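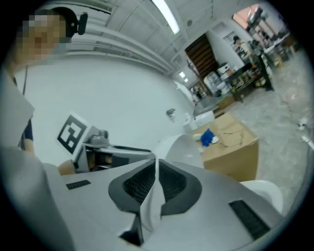
Caixa de cartão a fazer de mesinha: até quando?
Fórum Arrumação e Mudanças > Truques e desabafos

albertina_b
Mensagens: 339
Olá a todos! Começo já por confessar: aqui a caixa de cartão no chão virou móvel. Primeiro pousa-se uma coisa em cima "só por um bocadinho", depois outra, e agora qualquer coisinha que ande na mão vai lá parar (até uma coisa azul fofinha, coitada, que devia estar numa prateleira). Comprar uma mesinha de apoio a sério, ou há quem viva feliz com a caixa? A Clerska tem umas baixinhas mas acho caras para o que são.

pierina.leone
Mensagens: 267
Vivo feliz com a caixa há 3 meses, não tenho vergonha nenhuma! Só que a minha está vazia por dentro e começou a ceder ao meio. Se a tua ainda está cheia aguenta melhor. E fecha bem as abas com fita, que as minhas abriam e iam canetas lá para dentro.

rima_nas
Desculpem mas discordo. Caixa no chão é convite à tralha. O que está lá em cima não tem sítio, e enquanto a caixa lá estiver nunca vai ter. Eu desmontava-a hoje e resolvia as coisas uma a uma.

albertina_b
Rima, tens alguma razão, mas uma pessoa precisa de um sítio para pousar os óculos enquanto está de volta de peças grandes no chão! Vou mostrar como fica com ela deitada de lado, que assim a face de cima é lisa e não há abas a atrapalhar: 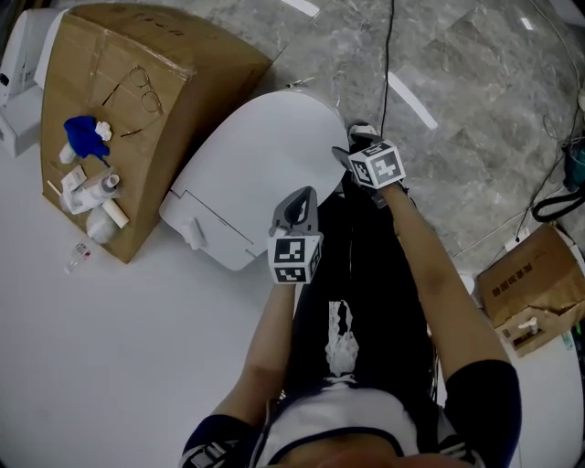 Pinelholm, setembro

Óculos, pano azul, garrafa transparente, frasquinhos, lencinho amarrotado, está lá tudo, eu sei. E a fita-cola toda à volta ajuda, desliza-se melhor a mão quando é para limpar.

dima_o
Eu só mudava os óculos de sítio! Esses de aro fino entortam com um sopro, e no meio de tanta coisa alguém pousa uma garrafa em cima e adeus. Um estojo rijo e pronto. Ah, e há um frasquinho de rótulo vermelho no chão, mesmo ao pé da caixa. Apanha isso antes que leve um pontapé.

rima_nas
Pois, é o que eu digo, já transbordou para o chão :)

pierina.leone
Ó Rima, um frasquinho! A mim preocupava-me mais a peça branca grande, aquela curva. Pousada directamente no chão risca num instante se a arrastarem. Põe uma manta velha por baixo, ou então espalma uma caixa dessas e usa o cartão como tapete.

issa_t
Concordo com a manta, com o cartão nem tanto. Já fiz isso com uma porta de armário e o cartão escorregava no chão liso que era uma beleza. Comprei uma base antiderrapante da Joklow, cortei em 2 e nunca mais saiu do sítio.

albertina_b
Manta então, tenho uma no carro. E os fios fininhos do lado direito vão para dentro de um saco com fecho, que esses sim me irritam. A caixa fica, Rima, perdoa-me!

rima_nas
Fica até ao Natal, aposto. Ao menos arranja um tabuleiro com rebordo para lhe pôr em cima, que o frasco não torna a ir parar ao chão.

albertina_b
Tabuleiro aceito! Alguém sabe de um que tenha o tamanho de uma caixa de mudanças média?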